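## 3. 자료와 방법

이 절은 좀 수다스러워질 것 같다. 체스 대회의 시계 기록을 다뤄 본 분이라면 짐작하시겠지만, 분석보다 자료를 맞추는 데 시간이 훨씬 오래 걸렸다. 내가 알고 싶었던 건 단순하다. 클럽 수준의 선수들은 외운 오프닝이 끝나는 순간에 얼마나 오래 생각할까? 그리고 그 시간을 나중에 엔드게임에서 갚게 될까?

자료는 Vullholm 오픈에서 나왔다. 9라운드 스위스 방식이고, 한 라운드가 꼬박 하루를 잡아먹는 느린 대회다. 전자 보드가 모든 테이블에 깔려 있어서 수순과 남은 시간이 함께 저장되었는데, 덕분에 790국이 손에 들어왔다(기권승과 부전승은 처음부터 뺐다). 욕심 같아서는 Wornirau 리그의 기록까지 합치고 싶었지만, 그쪽은 시간 추가 방식이 달라서 섞는 순간 비교가 엉망이 된다. 아쉽지만 다음 논문으로 미뤘다!

한 가지 미리 말해 두자면, 나는 선수의 레이팅을 구간으로 자르지 않고 그대로 썼다. 초고를 읽어 준 동료는 구간별 표가 보기 편하다고 했고 그 말도 맞는데, 경계에 걸친 선수가 너무 많았다. 표가 예뻐질수록 내가 보고 싶은 변화는 뭉개졌다.

**그림 1.** 흰 쟁반 위에 세워진 짙은 갈색 유리병을 검은 로봇 손이 잡고 있다.
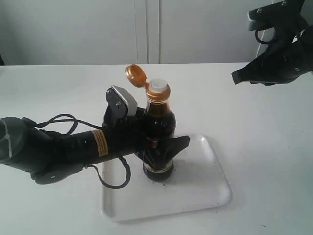 ### 3.1 "책에서 나오는 순간"을 어떻게 정할까

체스 선수들은 흔히 책에서 나왔다는 말을 쓴다. 준비한 수순이 끝나고 자기 머리로 두기 시작한다는 뜻인데, 막상 이걸 숫자로 적으려니 정말 골치가 아팠다. 첫 번째로 시도한 건 오프닝 데이터베이스였다. 같은 국면이 데이터베이스에 더 이상 없으면 그 수를 이탈 지점으로 잡는 방식이다. 깔끔해 보이지만 클럽 선수에게는 맞지 않는다. 시실리안 나이도르프처럼 이론이 끝없이 이어지는 오프닝에서는, 선수가 진작에 혼자 헤매고 있는데도 우연히 이론 수를 계속 두는 일이 생긴다. 반대로 런던 시스템을 평생 둔 사람은 데이터베이스에 없는 순서로 두면서도 눈 하나 깜짝하지 않는다.

그래서 시계를 믿기로 했다. 한 선수의 초반 착수 시간을 차례로 늘어놓고, 그 흐름이 갑자기 꺾이는 첫 수를 이탈 지점으로 불렀다. 커피를 가지러 갔다가 늦게 돌아온 경우까지 걸러 낼 수는 없다. 나도 대국 중에 자주 일어나는 편이라 이 부분은 남의 일 같지 않다. 대신 긴 생각이 한 번 나온 뒤에 곧바로 빠른 착수로 돌아가면 보류로 표시하고, 다음에 또 느려지는 수가 나올 때까지 기다렸다. 이 규칙 하나를 넣었더니 내가 손으로 표시한 판들과 훨씬 잘 맞았다.
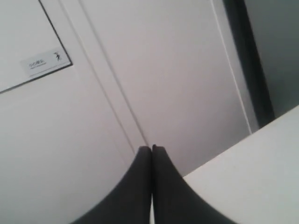 손으로 표시한 판 이야기를 조금 더 하겠다. 9월 내내 저녁마다 기보를 한 판씩 넘기면서, 선수가 어디서부터 스스로 생각했는지 내 느낌대로 적었다. 고백하자면 퀸스 갬빗 거절에서는 내 판단이 꽤 흔들렸다. 교환 변화로 들어가면 양쪽 다 기계적으로 말을 전개하다가 소수 폰 공격 직전에 멈춰 서는데, 그 멈춤이 이론의 끝인지 그냥 계획을 고르는 시간인지 기보만 봐서는 알 수가 없다. 이런 판은 두 번째로 볼 때 첫 표시를 가리고 다시 적었고, 두 표시가 어긋나면 분석에서 뺐다.

### 3.2 엔드게임 쪽의 정의

엔드게임은 퀸이 모두 사라지고 양쪽에 남은 기물이 각각 2개 이하일 때로 정했다(킹과 폰은 세지 않는다). 퀸 엔드게임을 빼는 게 못마땅한 분도 계실 것이다. 나도 그렇다! 그런데 퀸이 남은 판은 영구 체크 때문에 착수 시간이 이상하게 짧아지는 구간이 많아서, 시간 압박을 받아 빨리 두는 것과 구별하기가 어려웠다. 룩 엔드게임은 넉넉하게 나와서 따로 묶어 보았고, 비숍 색이 다른 판은 승패 대신 무승부에 이르기까지의 시간 사용만 살폈다.

수의 질은 엔진 평가로 재되, 평가가 조금 움직인 것은 실수로 치지 않았다. 이긴 국면이 무승부 국면이 되거나 무승부가 패배가 되는 변화만 골랐다. 클럽 대국에서 엔진이 싫어하는 수를 전부 실수라고 부르면 기보 전체가 빨갛게 물들어 버리니까. 이긴 쪽이 괜히 돌아가는 수를 둔 것도 그냥 봐주었다. 돌아가더라도 이기면 됐지 싶다.

선수는 모두 약 191명인데, 같은 사람이 이름 철자를 달리해 등록한 것으로 보이는 경우가 남아 있어 딱 잘라 말하지는 않겠다. 한 사람이 여러 판을 두었으므로 모형에는 선수별 절편을 넣었다. 성격이 느긋한 사람은 어느 국면에서든 느긋하게 두기 때문에, 이걸 빼고 돌리면 오프닝에서 오래 생각한 효과와 원래 느린 사람의 효과가 한데 섞인다. 상대 선수의 절편도 함께 넣었다. 상대가 번개처럼 두면 나까지 덩달아 빨라지는 그 기분, 대회에 나가 본 분은 다 아실 것이다.

라운드 번호도 변수로 두었다. 후반 라운드로 갈수록 피곤해서 생각이 짧아지는지, 아니면 순위가 걸려 길어지는지 궁금했는데, 방향을 미리 정하지 않고 그대로 추정했다. 결과는 4절에서 다룬다.

분석 코드는 Flistlow라는 작은 스크립트 묶음으로 정리해 두었다. 원래는 우리 클럽의 래더 순위를 계산하려고 만든 것이라 변수 이름이 아직도 뒤죽박죽이다. 기보와 시계 기록을 합치는 부분만큼은 주석을 꼼꼼히 달았으니, 다른 대회의 기록을 가진 분은 거기서부터 읽으시면 된다.
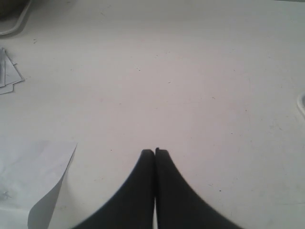 *Gunvor Lindqvist*

Huenchumán 방식의 시간 보정을 왜 쓰지 않았느냐는 질문을 발표 자리에서 받았기에 덧붙인다. 그 보정은 남은 시간을 예상 잔여 수로 나누어 쓰는데, 예상 잔여 수가 결국 국면의 종류에 기대고 있어서 내 종속 변수와 겹친다. 보정을 넣은 모형도 돌려 보기는 했고, 계수표는 부록에 실었다. 룩 엔드게임에서 오차 범위가 조금 넓어지는 것 말고는 읽는 방식이 달라지지 않았다.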